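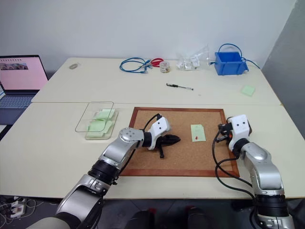

May, bench log, second pass at the Mathebula

Got the car up on the stands before 8 and then spent most of an hour looking for the adapter for the fill plug, which was in the fill plug. Good start.

Where we left off: the Mathebula coupe came to us with a shudder on light throttle, warm only, between a fast walk and whatever you call the speed at which people behind you start to honk. The owner says it is the hybrid system. The owner's brother-in-law says it is the transmission. The last shop said it was the tires, and sold him tires. They are nice tires.

Cold run first, out to Starkudham and back by the river road. Smooth as you like. It pulls away on the motor, the engine joins in without being asked twice, and I can see why people fall for these. Body control is better than I remembered too. It takes the dip by the grain store in one movement and then forgets about it, and the steering has some weight now that the rack bushing is in. If the thing had shuddered I could have written all this down as a complaint, but no.

Warm run, same road. Shudder showed up right where the owner said it would, on the long drag up to Vaststead with my foot barely on the pedal. Gone with more throttle. Gone with none. Comes back when you hold it steady, like a hiccup.

Notes from the logger:

- Engine speed at onset: 1003 rpm, engine just coupled
- Motor torque is being trimmed up and down while this goes on, so the controller has noticed and is trying to help
- It isn't helping
- No stored codes, no pending codes, nothing in the freeze data

Mali Jenkins rode along for the second loop with her hand flat on the tunnel and said it felt like a clutch, not a misfire. I said the clutch plate was new. She asked who made it. I went and looked up the invoice: Brarkach, the cheap line. She didn't say anything, in a way I found loud.

So, fluid out. Drained 400 ml from the clutch actuator circuit where the sheet calls for 500. Color okay, smell not okay. No sign of a leak anywhere I could get a mirror to, which means either it was never filled properly or I need a better mirror. Refilled to spec, bled it twice, then bled it a third time when I noticed the bleed screw was weeping. New screw. The old one is in the tray with the other things I keep meaning to throw out.
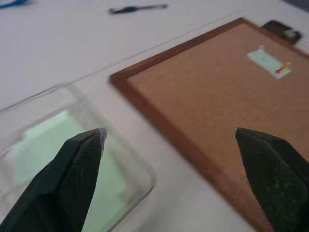 Ran the clutch learn routine after lunch. It wants the car level, the battery above half, the hood shut and all four doors closed. The car has two doors. It failed anyway on the first go, passed on the second, and I changed nothing in between except my tone.

Third loop, warm. Better. Still there if I go hunting for it on the Vaststead hill, but you'd have to know. Motor trim is about half as busy on the trace. I would hand this back to most people. I would not hand it back to this owner, who drives that hill every morning with the radio off.

Also while I was under there:

- Left rear heat shield is held on by one bolt and habit. Fixed with a new bolt and a washer.
- Front pads fine.
- Somebody has put sealer on the undertray clips. Why. Took almost as long to get off as the actuator job.
- Coolant for the inverter is low in the bottle but above the line.

To do next: leave the fresh fluid in for 280 miles if the owner can stand it, then repeat the learn and pull another trace at the same spot on the hill. If the trim is still busy, the plate comes out and we measure it properly. Mali wants to order the original part now and save the argument. I've asked her for a price. She already had one.

Logger is on the charger. The fill plug adapter is on its hook. I am writing that down so there's a record.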